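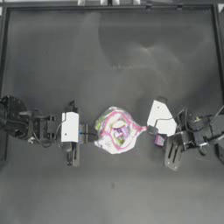

Teodora Ristić
Contributing writer, Home & Habits

August 31, 2025

Last day of the no-sugar month, and I am not a new woman. I want that written down before I start remembering it differently.

I slept badly until two, then fine until the garbage truck. The Urov program says that by now I should be "waking ahead of the alarm with clear eyes." I woke ahead of the alarm with a truck under the window, and my eyes looked the way they have looked since college. I made coffee, black, and ate an egg. I have eaten so many eggs this month that I've started to have opinions about the pan.

The app wanted my final weigh-in before breakfast. I am down a pound and a half, which on our scale could mean I was standing closer to the bathtub. It then showed me a little burst of stars and offered me the fall course. Of course it did. The whole thirty-one days has read to me like a long commercial for the next thirty-one, and I felt silly for having paid for even the first.

What bothers me most is the daily number. Urov set me at 2,000 calories and on Thursday it congratulated me for landing at 1,993. Where does a thing like that come from? I had soup at my sister's. I typed in "soup." She doesn't know what is in her soup, and I certainly don't, but the phone knew it down to the last spoonful. My old bookkeeping teacher used to mark us down for carrying more decimals than the receipts could support.

To be fair, and I am trying to be, I did notice some things. The three o'clock slump is smaller. Or I'm going to bed earlier because the evenings are dull without dessert, and that's what is shrinking it. I can't tell the two apart and neither can they, though they have a chart. The chart says 98 percent of members report "more even energy." Members, meaning people still opening the app at the end. I'd like to hear from whoever quit on day four and went out for pie.

Fruit has been the real argument. The printed guide allows berries but not grapes. Yoga Ismail at work did this same course in January and says grapes were fine then. So did grapes change, or did the guide? He wrote to ask and got a very friendly answer that didn't mention grapes.

Walked to Holst Street after lunch for bread. The bakery now has a card in the window saying "no refined sugar," and under it a honey cake. I bought the bread. It has honey in it too, I found out when I got home and read the bag, and I ate two slices standing up.

I've been thinking about the candy more than the cake, which surprised me. Cake I can refuse. It comes on a plate, somebody cuts it, there's a moment to say no. Wrapped candy in a zip bag is a different animal, open at the top with the pink seal pulled apart, and a hand goes in while the head is busy with something else. I don't think I ever decided to eat a piece of candy in my life before this month. 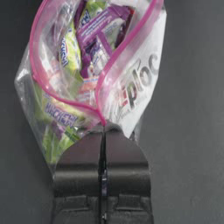 Evening, after the call

Mom phoned at six to ask if I was "allowed" to come for supper yet. I said I had been allowed all along. She said it hadn't felt that way, and I suppose she has a point, because I turned down her plum dumplings on the ninth and then talked about insulin for a while, having read one article.

Looked up the article again tonight. It leans on a study of people who drank sweetened soda every day, a lot of it, and I am a person who has dumplings twice a year. I'd missed that the first time, or skipped it. It's easy to be suspicious of the part that says grapes are bad and let the rest slide by.

So, tomorrow. I'll keep the plain coffee, which I like now, to my annoyance. I'll keep the early bedtime until it stops suiting me. I have cancelled Urov – it took four screens and a question about my feelings – and I've promised Mom I will eat whatever she puts down on Saturday.

I do still want to know about the grapes.

Comments (3)

marlowpines: Did Urov last spring. Lost nothing, learned to hate eggs. The cancelling took me two tries.

J. in Karthorpe: I think you're being hard on it. My headaches went away in week two and came back when I stopped. Maybe you just weren't eating that much sugar to begin with?

dumplingdefender: Please post your mother's recipe.

Get Home & Habits in your inbox every Sunday. By signing up you agree to our privacy policy. You can unsubscribe at any time.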